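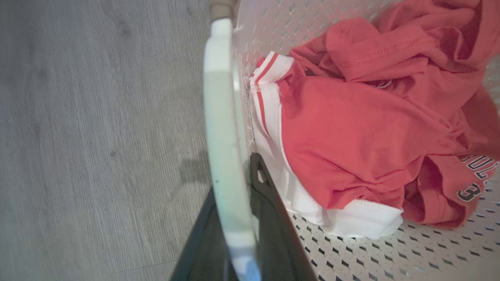 Questions we hear a lot at Fornley Wash & Fold

How does the drop-off service work?
Bring your things in whatever you have handy - a basket, a pillowcase, an old duffel, we've seen them all and we don't mind a bit. We weigh everything at the counter, write you a ticket, and text you when it's folded and ready. Most orders are done the next day, though the week after a holiday can run a little slower and we do appreciate your patience.

Is there a minimum?
Yes, 4 pounds. If you only have a couple of shirts you're very welcome to use the self-service machines, and someone at the counter will gladly help you pick a cycle.

Do you sort by color?
We do lights and darks as a matter of course. If you'd like something washed all on its own (new jeans, a red towel you don't quite trust), just put it in a separate bag and tell us when you drop off.

What detergent do you use?
Paju unscented, unless you ask for something else. You can bring your own, too, and plenty of our regulars do.

Can you wash swimwear and things with Lastex in them?
Happily, but we wash them cool and hang them up, so please allow 2 extra days. Stretchy fabrics don't care for the dryer.

Do you pick up?
Within Fornley and as far out as Cimgate, yes. Pickup and delivery together cost $23, and we started the Cimgate run in September, so if you asked us before then and we had to say no, please do ask again!

I left something behind. Do you still have it?
Quite possibly. Stray socks go in the bin by the door, and anything nicer goes behind the counter with a tag on it. Give us a call and describe it as best you can.

Are you open over New Year's?
We close early on 29th December and go back to regular hours after the holiday.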